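Bellgate Regional Weather Service
Frequently Asked Questions
Page last reviewed Wednesday, October 16, 2019

What area does the Service cover?
The Service issues forecasts for the town of Bellgate, the Griseveo valley, and coastal waters from Kokitz Point to the mouth of the Obi River. Locations outside this area are the responsibility of the neighboring forecast office.

How often is the public forecast updated?
The general forecast is issued 4 times a day. Marine forecasts follow the same schedule. Warnings are issued whenever conditions require and replace any earlier statement for the same zone.

What is the difference between a watch and a warning?
A watch means that hazardous weather is possible in the zone named. A warning means that it is occurring or is expected shortly. Small craft operators should read the full text of either notice, as wind and sea conditions may differ between the inner and outer waters.
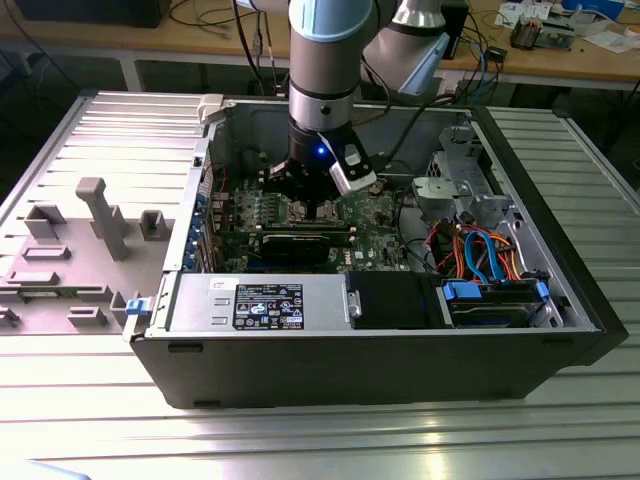
Dell desktop tower with the motherboard exposed.

Why does the forecast for Griseveo differ from the one on my phone?
Many phone applications display model output for a single grid point. The Service's forecasts are prepared by a duty forecaster, who reviews several models together with station reports. Differences are most common in the upper valley, where the highest station stands at 1,725 feet.

What does "isolated showers" mean?
The term describes how much of the zone is likely to receive rain. It does not describe how heavy the rain will be. An isolated shower may be brief and intense, and most of the zone may remain dry.

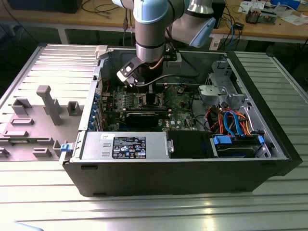
"Scattered" indicates wider coverage, and "numerous" indicates that most places in the zone should expect rain at some time during the period.

Where do the observations come from?
Observations are received from over 80 automatic stations and from cooperative observers who report daily rainfall. Automatic readings are posted as received and have not been checked. They may be corrected or withdrawn after review.

Can I obtain past weather records?
Yes. Daily temperature and rainfall summaries may be requested in writing from the Records Desk. Please state the station, the dates needed, and whether a certified copy is required. Certified copies are normally required for insurance claims and court proceedings. Requests for Kokitz Point before the station was moved should be marked "old site."

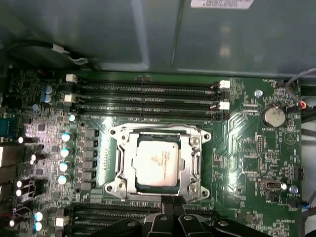

Motherboard and memory slots.

Are wind speeds given as averages or gusts?
Wind speeds in the marine forecast are sustained averages in knots. Gusts are mentioned separately when they are expected to be significantly higher. Wave heights refer to combined seas in open water and do not account for breaking waves at the Obi River bar.

How do I become a cooperative observer?
Applications are accepted each February. Applicants must have a suitable open site and be able to take a reading at the same hour each morning. The Service supplies the rain gauge, which remains its property. There are currently 425 registered observers.

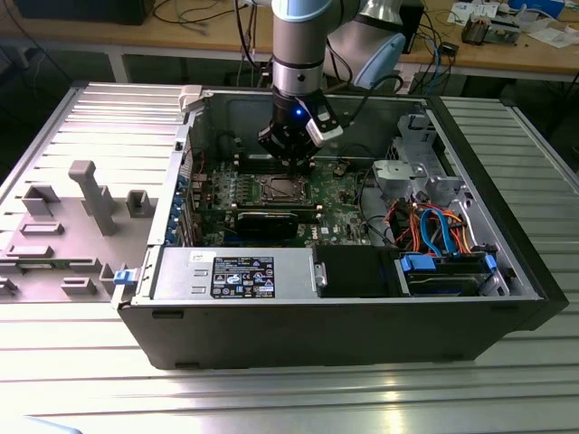

Open desktop tower, CPU socket and memory slots in view.

Whom should I contact about an error in a forecast or reading?
Please use the correction form on the Contact page and include the zone or station name and the time of issue. The form is not monitored overnight and must not be used to report an emergency.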